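Breridport Giveaway Comments

A data card for a collection of comments left under book giveaway posts

Version notes last changed October 19, 2024. Maintained by Magdy Metwally and Edeltraud Schnyder. Corrections go to Edeltraud.

What this is

2231 comments, in English, left by readers under prize draw posts on small book blogs. Each comment is one row. The posts offered bundles of novels, signed copies, audiobook codes and, in one case, a tea towel with a poem on it. The comments are short and they are very alike, and before you download anything I would ask you to think about whether you need it.

I say that as one of the people who put it together. The first plan was a collection of "reader opinion". Ginevra Sartori had the idea that people entering a draw for a book would say something about the book. Some do. Most say they would love to win, and then say thank you. If you train a sentiment model on this you will get a model that thinks everybody is delighted.

Where the comments came from

The blogs belong to a loose circle of reviewers who swap guest posts under the name Katden. They agreed in writing to let us copy the public comments under their giveaway posts from a single year. We did not scrape anything. Each blogger exported their own comments and sent them to us, so we depend on whatever their blog software thinks an export is. Two of the exports had lost every apostrophe. We put back the ones we were sure of and left the rest alone.

Katia Ruggiero read the first batch by hand and threw out the obvious spam. What counts as obvious was her decision. A comment advertising cheap roofing went. A comment saying "nice blog, very informative, visit mine" stayed if the person had also entered the draw. I would have cut more of these, and you may want to.

Files

comments.csv - the main file, one comment per row
posts.csv - 37 rows, one per giveaway post, with the prize type and the month
labels.csv - hand labels for 800 of the comments
removed.txt - reasons for removal, no comment text

Columns in comments.csv

comment_id: a number we gave it. It means nothing and the order means nothing either.
post_id: matches posts.csv.
text: the comment with names, email addresses and handles taken out and replaced by [NAME], [MAIL] or [HANDLE].
reply: yes or no. Treat "no" with care, as one of the exports flattened all its threads.
entry_task: what the reader had been asked to do to enter, if the post said. Often empty.

Labels

Three labels were used: entry only, entry plus opinion, and other. "Entry only" is a comment that does nothing but enter the draw or thank the host. "Entry plus opinion" says anything at all about a book, an author or a kind of story. "Other" is the rest, including arguments over postage to Ireland.

Sveva D'Amico and Edeltraud labelled the 800 separately and then sat down over the ones they disagreed on. They disagreed more than I expected. Is "some of my favourites here" an opinion? Sveva said yes, Edeltraud said it could be pasted under any post and often was. They settled on yes. I still think Edeltraud was right, and the notes column in labels.csv marks these comments so that you can switch them over.

We have not published an agreement score. The first pass was saved over by the second, which was careless, and I would rather leave the box empty than work out a figure from memory.

Things that will trip you up

The entry task shapes the answer. When a host asks "tell me your favourite detective", the readers name a detective. This looks like a strong interest in crime fiction and is nothing of the sort. Always check entry_task before you say what readers like.

The same people enter again and again. We took the names out, so you can't see this in the files, but we could see it in the exports. A handful of keen readers wrote a large share of the comments, sometimes with the same sentence every time. Do not split the data at random for testing. Split by post, and even then expect to see old friends on both sides.

June is heavy. Several bloggers ran summer reading draws together and sent their readers round from one to the next. There is no summer effect on reading to be found in it.

Spelling has been left as it was. So have the rows of exclamation marks and the one comment that is only a recipe.

What it might be good for

Spotting stock phrases. Testing whether a filter can pull the few real opinions out of a pile of politeness. Teaching, perhaps - it is small enough for a class to read a good part of it, and students tend to find the problems on their own.

What it is not good for: predicting sales, ranking authors, measuring how people feel about prizes, or anything with the word "engagement" in the title. Someone at a firm called Santoro asked if it could be used to write friendly comments automatically. The licence does not allow that, and I can't think of a reader who would thank you.

Related material

The Etine folder holds the draft of a second collection, where comments would be tied to prizes outside books. It has no text in it yet, only the prize categories. I am not convinced the second collection should go ahead.
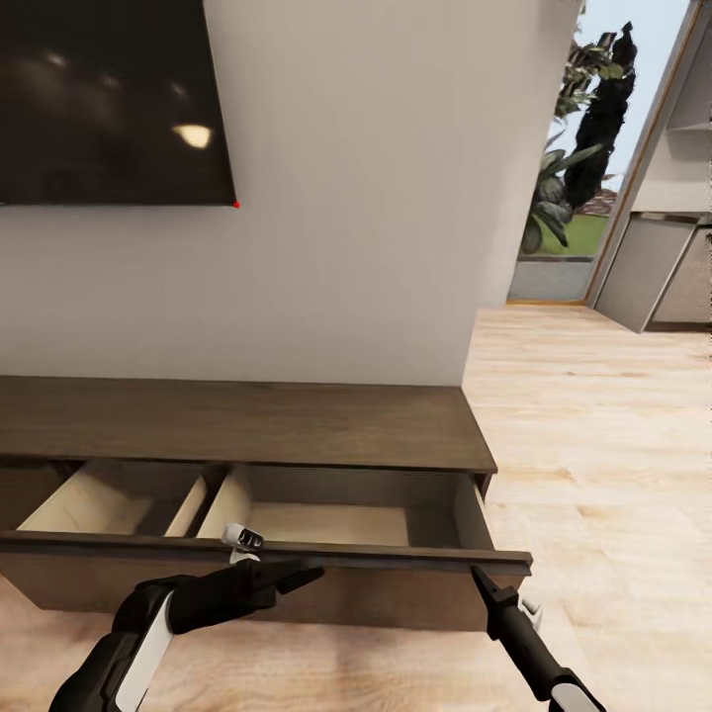

Etine: television on the wall, media console with drawers open (computer render).

Privacy

The comments were public when they were written, but people who type "count me in" under a blog post are not thinking of a data file. We removed names, handles, email addresses and anything that looked like a street. Automatic removal missed some, and Katia found several more by reading. There may be others. If you find one, send the comment_id only and please don't paste the text into your message.

Anyone who recognises their own comment can have it taken out without giving a reason. It will go from the next version. We can't reach into copies already downloaded, so please check removed.txt now and then and delete the same rows.

Licence

Free for research and teaching. No resale, no automatic comment writing, no attempt to work out who wrote what. Cite it as Breridport Giveaway Comments, with the names of both maintainers.

Known faults not yet fixed

Post 12 has its comments in twice under different numbers.
The month is missing for two posts and the blogger can't remember.
Curly quotation marks are mixed with straight ones throughout.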